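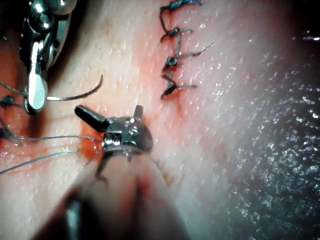
Curved suture needle held in the jaw of an instrument.

Plain Words for Patients
Progress report to the Zernitz Fund, second period, through July
Submitted by Merja Hämäläinen, project lead, Urkley

Summary

We promised you 91 rewritten patient leaflets by the end of the grant. At the close of this period 58 are finished, 19 are with clinical reviewers, and the remaining 14 are in a folder called "Hard," which I open less often than I should. Spending is slightly under budget. The Thai editions are behind and the reasons are set out under Translation.

Rewriting

The work is the same as in the first report. We take a leaflet the hospital already hands out, find out what it was trying to say, and say that. The average leaflet has shrunk by a little under half. The record is held by "Caring for Your Stitches," which came to us at 1080 words and left at 300. The original spent its whole first page on the history of the outpatient department. It told patients to keep the wound dry in four separate places, and in a fifth it told them to shower as normal.

That fifth place took us three weeks. Two departments turned out to hold different views on showering, and each had assumed the leaflet was on its side. The new version carries a single instruction, signed off by both, and I would ask that no one reopen the subject before the grant ends.

Other leaflets finished this period cover cataract drops, going home with a drain, eating before a blood test, crutches on stairs, and the parking garage. The last one was outside our scope. The front desk asked so nicely, and so often, that we did it in an afternoon. It is by some distance the most picked-up thing we have made.

Reader testing

Surachet Yensuk ran eleven testing sessions in the ground floor meeting room. Readers get the leaflet, a pencil, and a cup of coffee, and are asked to underline anything that made them stop. Nearly everybody underlines "as required." We had used it ourselves in six leaflets and have taken it out of all of them. "Discharge" also has to go wherever it can be avoided, as it currently means both leaving the building and something quite different on the same page.

Several readers told us the new leaflets were too short to be trusted. One man wanted to know where the rest of it was. We have tried adding a line at the bottom saying "This leaflet has two pages and you have reached the end," and it tested well.

Diagrams are going more slowly. Our first drawing of how to change a dressing was taken by four readers out of nine for a recipe. A second version is with the artist.

Translation

Tomomi Kinoshita has finished the Japanese edition of every leaflet that has cleared review, and has sent back a list of 22 sentences in the English which, she says, do not mean anything in either language. She is right about 21 of them. We are still talking about the other one.

The Thai edition is the weak spot. Uthai Somboon and Panya Klinhom share the work, and both are careful people with firm opinions about how formally a hospital should address a grandmother. Uthai would like the leaflets to sound like a doctor. Panya would like them to sound like a niece who is a doctor. I let this go on by email for longer than I ought to have. They met in person in June, agreed on a style sheet of a page and a half, and have since delivered nine leaflets. Fifteen should be done by the end of the next period – our plan said 30, and I don't think we will get there. I would like to discuss moving the Thai deadline back by three months. It would not change the total cost.

Printing and distribution

Khunthong Press printed the first run of 1000 copies of the stitches leaflet. The paper is good and the type is large enough to read without glasses. The fold was on the wrong side, so that the leaflet opened at page two, and Khunthong reprinted at no charge. We have kept the misfolded copies for the testing sessions, where two readers preferred them.

Racks are now up on four wards and in the eye clinic. The fifth rack is in my office, awaiting a decision from Facilities on whether it counts as furniture. If it does, there is a form. If it doesn't, there is a different form.

The Tuline document system, where finished leaflets are stored so that staff can print them, is working after a slow spring. Wards can still find the old versions if they search hard, and some of them do. We have asked for the old files to be locked and have a ticket number to show for it.

Budget

Reviewer fees came in under plan, mainly through reviewers forgetting to invoice. I have reminded them twice and expect this saving to disappear. Coffee is over plan. Translation is on plan for Japanese and underspent for Thai, for the reasons given. The full table is in the attached sheet.

Next period

Finish review of the 19 and publish them. Start on the "Hard" folder, beginning with blood thinners, which has three authors and at least four opinions. Run six more reader sessions, two of them in the evening at 6:30 for people who work. Get the fifth rack out of my office.

We need two things from you: a yes or no on the Thai deadline, and the correct version of your logo. The one on your website and the one on your letterhead are different blues, and Khunthong would like to know which before the August run.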